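Stores Diary, Cluneck House
February, opening entry

The sorting of the small parts store was resumed at half past eight, the room having been closed to staff for the morning. The duty desk was informed and a notice was placed on the door. The heating was found to be off and was switched on before work began.

It is recorded that the contents of the old drawer unit were emptied on to trays at the close of the last session. These trays had been left on the side bench under paper and were as they had been left. They hold the screws, washers, picture hooks, fuses, cup hooks, key tags and drawing pins gathered from the three former stores, together with a quantity of items that no department has yet claimed. The Toft annexe sent over a further two biscuit tins at nine o'clock. One of these contained curtain hooks only. The other was mixed and has been put to the back of the queue.

The matter of boxes was considered first. The drawer unit will not be kept, as four of the drawers no longer run and the labels on the remainder bear no relation to what is inside. It had been agreed in principle that parts should be held in flat boxes with lids, divided inside, so that each may be carried to the job and returned complete. The Pimitbridge supplier offers these in packs, and the cost of fitting out the whole room was put at 430 pounds, against a sum of 400 pounds set aside for the purpose. The difference is to be met by retaining the glass jars for the larger bolts for one more year. The writer does not favour the jars but accepts the arrangement.

Opinion was divided on whether the lids should be solid or see-through. The solid lid is cheaper and takes a label well. The see-through lid allows the contents to be checked without opening the box, and it was on this point that the decision was made.

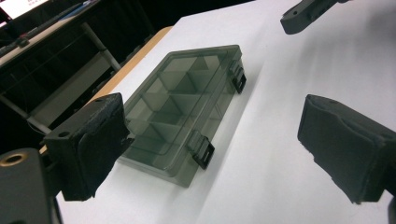
A tinted lid was held to be acceptable, provided the dividers can be made out through it. Two latches along one long side are to be taken as the pattern for the room. Boxes with a single catch have been used at Toft and there have been complaints of spillage on the stairs. Staff will be asked to close both latches before a box is lifted, and the wording of the notice to that effect was settled before the tea break.

The order of contents was then drawn up. Fixings for wood are to be kept apart from fixings for walls. Fuses are to have a box to themselves and are not to share with batteries under any circumstances. Washers will be placed in the smaller compartments by size, smallest at the left, and a card listing the sizes will be fixed to the shelf edge. Key tags are to go to the front office, where they should have been in the first place.

Sorting by hand continued until noon. Progress was slow with the brass screws, many of which are of an age when sizes were marked differently, and the gauge had to be borrowed from the workshop. Up to 80 of them are bent or worn in the slot and have been put aside for scrap. A small brass hinge, a thimble and a cuckoo clock weight were also found and have been entered in the lost property book.

In the afternoon the shelves were wiped down and lined. The lower shelf sits slightly out of true and a request for its repair has been passed to the workshop. The label machine, a Hima, ran out of tape at the word "Miscellaneous". It was taken as an opportunity to review whether such a label should be permitted at all. The view of the meeting was that it should not. The writer has nevertheless kept one box back for the purpose, without a label, on the top shelf.

Work ended at 4 o'clock. The second tin from Toft remains to be opened out and sorted. Label tape, 2 rolls, to be ordered, and the gauge to be returned to the workshop before the next session.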